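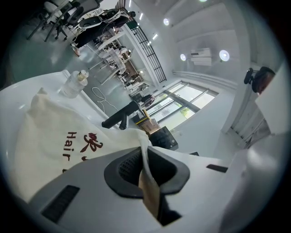 By Senan Geraghty | September 25, 2018

The towel has won again. It is a white one with "Hair" printed on it in red, and on paper it should be no match for a gripper with textured black pads. I have spent much of the summer watching people teach machines to handle cloth, and I've come to believe that laundry is the most dangerous substance in Torimthorpe.

I don't mean dangerous to us. In June the arm at Flerketmont took hold of a towel by the hem, lifted, and carried on lifting. Part of the towel was caught under a table leg. The arm had been told to raise a towel and it raised a towel, plus one table, until the table let go and two mugs went across the floor. The log for that run reads "grasp successful".

I have a soft spot for that log. By its own lights it was right. The fingers had closed, something was between them, and the force reading sat inside the limits. Those limits had been set for boxes, and boxes don't tend to be attached to the furniture.

Guoqing Yan, who had the job of going back through the records, found 1,486 grasps marked as good. He checked them by eye over several evenings and pulled out 101 where the pads had hold of the wrong thing, or of two things, or of a bit of their own cover. The fault report ran to 30 pages. The fix was one line: if the load climbs faster than a towel could explain, stop and open.

My quarrel is with the word "successful". We would not accept it from a plumber. (I once accepted it from a plumber, and have a ceiling to show for it.) Yet we hand a machine the marking of its own homework and are hurt when it gets full marks. A near miss ought to be written down as one, even when the only casualties are mugs — and especially when the same software is off to work beside somebody's nan.

Flerketmont says the stop rule is now on every arm it runs. Good. I'd still keep my sleeves rolled up.

Recent opinion
Kos and the lift that would not apologise
Why Plumberg should keep its ticket office
In defence of the big red button

Contact the editor | © 2018 | Back to top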